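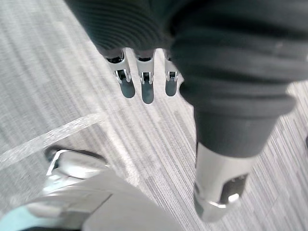

**Stundden puts off decision on second robot hand**

23 October 2020

Stundden's plan to buy a second multi-fingered robot hand has been sent back for another look, after staff on the shop floor questioned whether the first one has earned its place.

The proposal came from operations manager Judit Bognár, who wants the purchase in next year's budget. It covers the hand itself, a wrist adaptor and a two-year service plan from the supplier, Hundorine. The price was not made public. What was made public is a single line from the business case, which says the present equipment has completed 1538 handling cycles with "strong results."

How strong depends on who is reading. The maintenance log, which was handed around at Thursday's planning meeting, shows 27 stoppages over the same period. The business case doesn't mention them. Nor does it say how many of the cycles were done with a technician standing by, and Bognár said that figure had not been kept.

"A cycle is a cycle," she told the meeting. "We had to start counting somewhere."

Yamuna Salian, who looks after maintenance, was less impressed. She said the hand was clever and she liked working on it, but most of what it picks up could be managed by a plain two-jaw gripper at a fraction of the price — and she could fix one of those herself. Under the Hundorine plan, finger joints must go back to the supplier for repair. Turnaround is listed as "prompt," with no number of days beside it.

She also asked about the soft sleeves that protect the arm. The quote treats them as a one-time cost. Salian said anything that bends all day should be treated as something you will buy again, and wanted to see a line for it every year.

The savings are on shakier ground still. Hundorine's sales material promises 511 hours of labour freed up in a year of normal use. Bognár's proposal carries that number over unchanged, though Stundden runs one shift and closes for most of August. Asked whether anyone had worked it out again using the company's own hours, she said that would be done "in the next version."

A rival quote from Oline, for a simpler gripper, was received in April and has since expired. It was not included in the papers. Finance lead Lajos Vörös said he would ask for a fresh one, along with a rental price, so the three can be compared on the same page. He has also asked for training time to be costed, a point the current proposal covers in the words "minimal impact."

Hundorine has offered a discount if the order is signed before the end of the year. Vörös said similar discounts had been offered before the last two purchases as well, and he did not plan to hurry on account of this one.

The revised proposal is due back before the budget is closed. Until then no deposit will be paid.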